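Section 4: Fitting and first run of the Pillis under-sink filter

*Shop edition. Text by Eimear Horgan, checked against the Trastel leaflet by Kieran Cullinane. Where we disagree with the leaflet, we say so.*

The leaflet in the box says the Pillis fits "any kitchen in minutes." We have not met that kitchen. Set aside an evening, and read through to the end of 4.3 before you cut anything. The cold line is the only one you will touch. If you can't tell which one that is, run the hot faucet for a minute and feel the two pipes under the sink.

## 4.1 Before you start

1. Close the cold shutoff valve under the sink. Old valves often look closed when they aren't.
2. Open the cold faucet and leave it open until it stops running. If it keeps dribbling, the valve is not holding. Stop and replace the valve first.
3. Put a shallow pan and a towel under the valve.
4. Check your water pressure with a gauge on an outside spigot. The housing is rated to 97 psi.

**Caution:** Treat that rating as a limit that somebody in an office was comfortable printing. If your gauge reads over 73, fit a pressure reducer. Trastel calls the reducer optional.
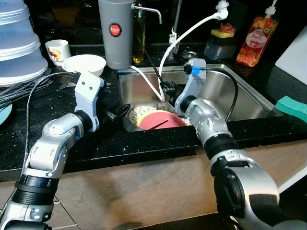
The mounting bracket comes with four wood screws that are too long for most cabinet walls. Hold one against the side panel before you drive it. We use shorter ones from the hardware store and have had no complaints, but then nobody calls to praise a screw.

## 4.2 Fitting the housing

1. Hold the bracket up and mark the holes. Leave a hand's width of space below, or you won't get the cartridge out later. The paper template leaves less than that. Throw it away.
2. Screw the bracket to the panel.
3. Disconnect the cold supply hose from the shutoff valve.
4. Thread the tee onto the valve by hand, then reconnect the supply hose to the top of the tee.
5. Tighten both joints a quarter turn with a wrench. The leaflet says "firmly," a word that has cracked a lot of plastic nuts.
6. Cut the tubing square with a sharp knife. Scissors squash it.
7. Push the tubing into the inlet until it stops, then push again. The second push is the one that seats it.

**Note:** Kevin McGrath in our workshop wraps tape on every thread. Caoimhe Kinsella says tape on a fitting with a rubber washer does nothing at all. She is probably right. Follow the washer.

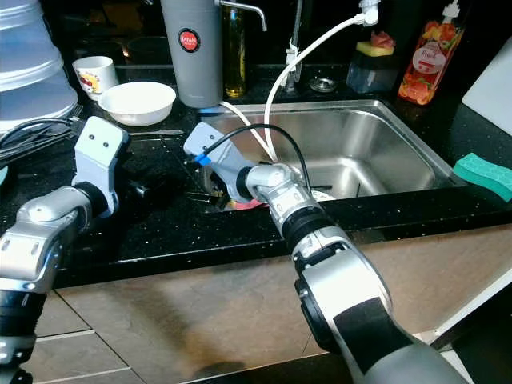 If the tubing has to cross the back of the cabinet, clip it up high. Loose tubing gets snagged by the dish soap, the trash bags and whatever else lives down there. Avoid a bend tighter than a coffee mug. A kink will cut the flow long before you spot it, and you will blame the cartridge, as we did.

## 4.3 First run

1. Open the shutoff valve slowly, halfway.
2. Run a dry paper towel around each joint. Any damp spot counts as a leak.
3. Open the valve fully and check again.
4. Run the filter faucet until the water loses its gray tint. That tint is carbon dust.
5. Check the joints once more before bed and again in the morning.

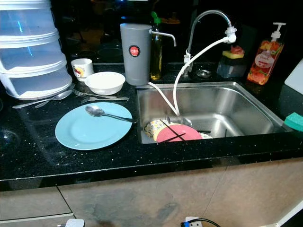 *Pillis Set-up Guide, shop edition — Page 73*

## 4.4 Cartridge life

Trastel gives the cartridge a life of 300 gallons. We don't know whose water they tested with. Hard water shortens it, and so does a house on old pipes. Write the month you fitted it on the housing, for example "March," and go by the flow after that. When a pitcher takes noticeably longer to fill, change the cartridge.

- The reminder light is a timer. It knows nothing about your water.
- The Valitby cartridge will screw in, but its top seal is thinner. We don't recommend it above a wooden cabinet floor.
- Rinsing a used cartridge does not renew it, whatever the videos say.

For leaks at the housing ring, see Section 5. Ask for Kieran at the counter if the ring itself is cracked, and bring the old one with you.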